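Mirkamer Tables: Frequently Asked Questions

Last updated: Saturday, May 12, 2018

How long is the delivery?
Tables which we have in stock leave our workshop in 3 working days. For a table made to your own size please count 40 days from the payment of the deposit. In October we have many orders and it can be longer, but we will write to you before.

Can I choose my own size?
Yes. Please send us the length, the width and the height in centimetres. We ask you to measure the room two times, and also the door and the stairs. A table that is cut to size cannot be returned if it does not pass through the door.

Do the legs come off?
On the Biltis and the Hodeten, yes, with the key which is in the box. On the Vasilakis the legs are glued and they stay on.

How do I clean the top?
Use a soft cloth with a little water and then dry it. Please do not use vinegar or any powder. For a mark from a hot cup, write to us first and do not try to sand it.

One leg is not touching the floor. Is the table faulty?
Usually it is the floor. Turn the table half round and look if the same leg is still in the air. If it is the same leg, we will send a new one without cost.

Which shape is better for a narrow room?
We advise a long rectangular table, placed with the short side to the wall. You lose one seat, but people can walk on both sides.
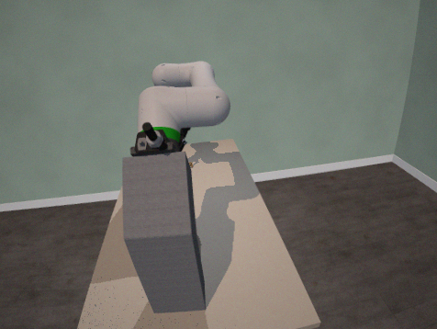 Long rectangular table (computer image).

Do you take back my old table?
Only if you live in our own delivery area, and the old table must be empty and near the entrance. The price for this is the same for all sizes.

How long is the guarantee?
It is 2 years for the top and the legs. Scratches from daily use are not included.

Who can I ask if my question is not here?
Please write to Seema Gautam by the contact form and give your order number, for instance 1028. She answers in English on working days.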